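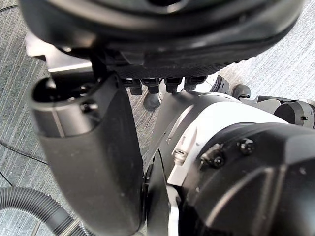

Participants wanted: correcting a robot's grip

The Wunditz study needs 30 people with opinions about how a cup ought to be held. Everybody we have met so far qualifies.

Our method is simple enough. The arm takes hold of a kitchen item, you judge the grip, and you score it from secure to regrettable. Those scores train a model that chooses the next grip.

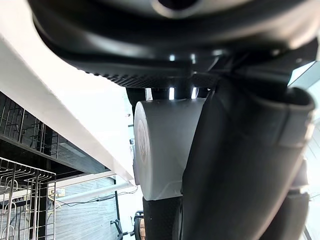 The pilot at Tilstead collected 2,000 scores, and the model trained on them agreed with people more often than the people agreed with each other. We would like to know if that holds with a less polite crowd. Engineers may apply but will be asked to keep their theories until the end.
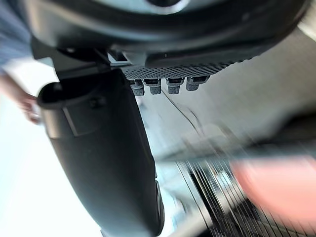 Wrist camera view with a person's hand close to the fingers.

You'll do 2 sessions of about 3 hours each, with breaks and reasonable biscuits. You must be 18 or over and comfortable working near a moving arm. Experience with robots isn't needed. Experience with washing-up is.
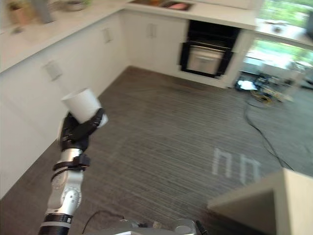
Sessions run through July at our Cunberg kitchen. We pay in Liew grocery vouchers and cover your bus fare. You can withdraw whenever you like, and your scores go with you.

Write to Jolanta Baran, study coordinator, with your name and the hours that suit you.

Posted 2024-06-26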